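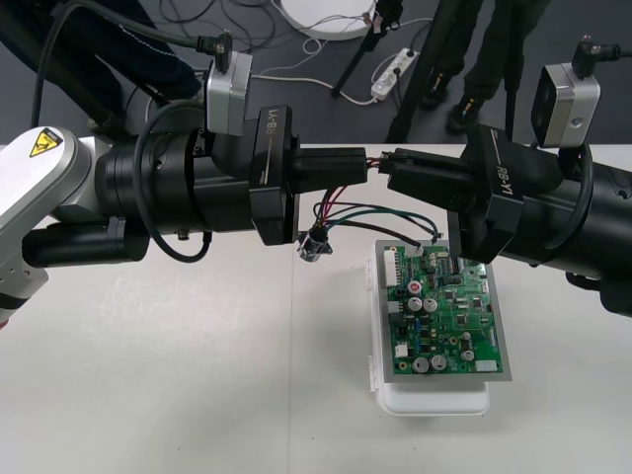

Re: [Toltutley list] Allotment water rota

Hello all,

Someone wrote at 9 last night:
> Is the Panduvside tap off for good? My beans are suffering.

No, just until the end of June – the valve's being changed. Meanwhile there are 4 butts by the Vevska gate, so help yourselves! I've been hauling cans up from there all week (my shoulders know it) and the beans look fine.

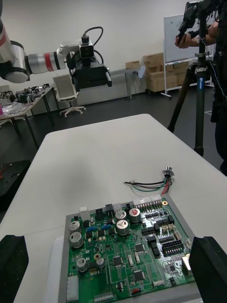 The gate code's still 1227, and please shut the lid after you, the pigeons are terrible this year. Plot 90 has spare courgettes if anyone wants them.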